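The Blue File Box and Other Small Joys of Room 306

Hello again! If you came for the kitchen drawers post, it's the one before this. Today we're at the office, and I'm going to talk about paper for far longer than a grown woman should.

Quick background for anyone new. Our bit of Takgate is Room 306, a long room with gray carpet, white desks down one side and a light wood table that we all fight over. Since September the paper has been getting away from us. Supplier folders on chairs, manuals on the window ledge, a stack of delivery notes that had been moved so many times it had its own sort of migration route. I finally put a Saturday in the calendar, bribed two coworkers with pastries, and said we'd do the lot or at least the lot that was on the floor.

I love a file box. There, I've said it. A binder is fine if everything in it is the same size and someone has the patience to punch holes, but most of our paper isn't like that. We've got receipts the size of a bookmark and fold-out drawings that come up to my waist. A file box takes all of it and stands up by itself on a shelf with its name facing out. You drop things in and shut it. I'd been using the flimsy cardboard kind for years and then Trostach (our stationery people, very nice on the phone, terrible hold music) had the plastic ones on offer, and I may have gone slightly overboard on the order form.

The color was a discussion. Priya-from-accounts — not her real name, she asked — wanted black so they'd match the shelving. I wanted blue. I've always thought of blue as the color of things that are being dealt with, and I was the one filling in the form, so blue it was!

On to the gallery. Wood, carpet, pale blue and one very good box.
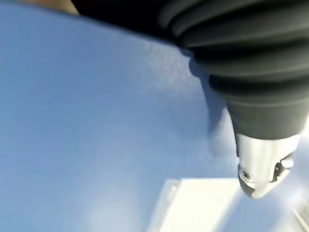
Pale blue, up close. I could look at a soft powdery color like that all afternoon.

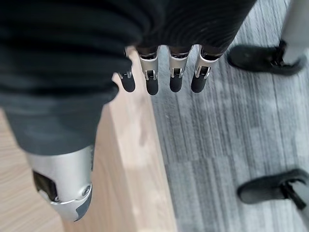 The light wood of the tabletop, with that faint straight grain, and a bit of the gray carpet.

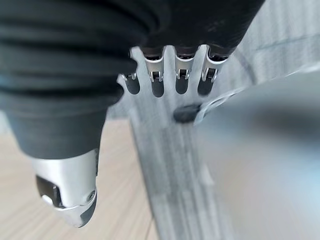 Gray and more gray!

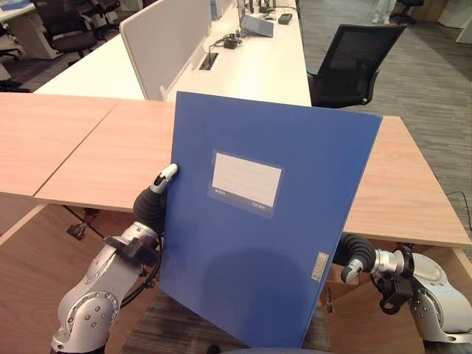
A blue FILE BOX, upright, label facing front and nothing written on it bigger than the printing. Long white desk behind.

Words and pictures: Mireille Matar
19th November, filed under Office, Paper, Getting Things Off The Floor

So, how do we use them? A few of you asked last time, and I promised I'd write it down properly, and then I didn't, so let me have a go now.

We sort on the wood table and never on the desks. The desks have people's lives on them (power adapters, cords in a knot, you know how it is) and once a stack of paper lands next to a stack of somebody's cords it's a goner. The table also has the better height. I'm short and I can stand at it for a good while before my back starts complaining, whereas at the white desk I end up hunched over like a question mark.

First pass is quick and a little brutal. Pick up a piece of paper, say what it is out loud, put it in a pile. Saying it out loud sounds silly but try it. If I can't name the thing in three words then I don't know what it is, and it goes in the "ask" pile. We had a lovely big ask pile by ten thirty. Most of it was Bitar.

Let me tell you about Bitar. They look after our door hardware and they send everything in triplicate. A yellow copy, a white copy and then a second white copy with a stamp on it, which I used to assume was important. I rang them about it in September and the man said oh, you can throw that one away, we only print it since the machine does. Years of stamped copies! I had been keeping them in date order! So Bitar went from being the fattest folder in the room to a slim little thing, and I was so pleased that I had a second pastry.

Avance was the opposite problem. Everything they send is by email, and then when you go looking for the one thing you need on paper (the service agreement, signed, with the good signature page) it's in somebody's desk drawer, inside a takeout menu. Which is where it was. I'm not naming the drawer. Their box is going to be mostly air for a while and I've made my peace with that. If you put two suppliers in one box to save space you will regret it by spring. I've done it. I regretted it by February.

Second pass is putting each pile in order, newest at the front. I know some people go oldest first, like a book. My aunt kept her whole house that way and could find a gas bill from before I was born, so I can't say it doesn't work. But nine times out of ten I'm after the last one that came in, and I want it to be the first thing my hand touches.

Then the label. I have Opinions about the label!

Write it after you fill the box. I used to do all my labels first, in my best handwriting, lined up like name cards at a wedding, and then the paper wouldn't fit the names. You end up with a box marked "General" and we all know what happens in there. Fill it, look at it, then write. The ruled lines are a help if your writing slopes like mine does. I put the supplier name on the top line, what's inside on the next one and the start month under that, and I leave whatever's left for the end month, so there's a gap sitting there reminding me the box isn't finished.

Pencil first, if you're nervous. I'm past that stage now, but I did go through a whole packet of sticky labels in my first year here.

A word on how full is too full. If you have to lean on it to shut it, it's too full, go get another one. I know the plastic feels tougher than the old cardboard and it's tempting to treat it like a suitcase before a flight. Don't! The papers at the back curl up and then every single one of them has that little wave along the top forever. I stop when I can still slide my flat hand in beside the stack.

And stand them upright on the shelf, please. Laid flat they turn into a table, and a table in our office grows a plant and two mugs before lunch.

What went wrong: plenty. I'd blocked out 90 minutes, ha. We were at it until well past two. The shredder overheated and sulked. I found a drawing that belongs to the people downstairs and had to go and knock, and that turned into a conversation about parking. There was a folder called "Misc 2" and I have never found a "Misc 1", and it's bothering me more than I'd like. Also I mislaid page four of the Trostach order form, so if they deliver something strange next week, that's on me.

One question that comes up a lot is why keep paper in the first place, couldn't you scan it? We do scan! The scans are on the shared drive under the same names as the boxes, and I update those on Monday mornings when the phones are quiet. But the landlord wants paper for some of it and the insurance people want paper for nearly all of it, and there's a kind of drawing that's just no good on a screen, where you keep zooming and zooming and lose track of which wall you were looking at. I'd rather spread it out on the wood and put a stapler on each corner.

Another one, from Dot in the comments last time: does the blue fade? I can't tell you yet, Dot. Ask me next summer. Ours will be on the far wall away from the window, so we may not be the best test. My old cardboard ones were a sort of burgundy when they came and pink when they left, if that's any comfort.

Still to do: the manuals on the window ledge (I've decided they're a separate project), the drawer with the takeout menus, and a proper look at the cords on the long desk. I keep saying I'll get those little hook-and-loop ties and then walking straight past them in the store. If anyone has a kind they like, leave me a note below. Wide ones, please, the skinny ones make my fingers cross.

I'm also thinking about a second color for anything that's closed and done with. Green maybe? Or a paler blue, and keep it all in the family. Priya-from-accounts is still voting for black.

Next post will be the supply shelf, and I'm already a bit scared of the envelopes.

Mireille

34 comments. Older posts: Kitchen Drawers, Part Two / The Great Key Cabinet / Why I Stopped Alphabetizing Spices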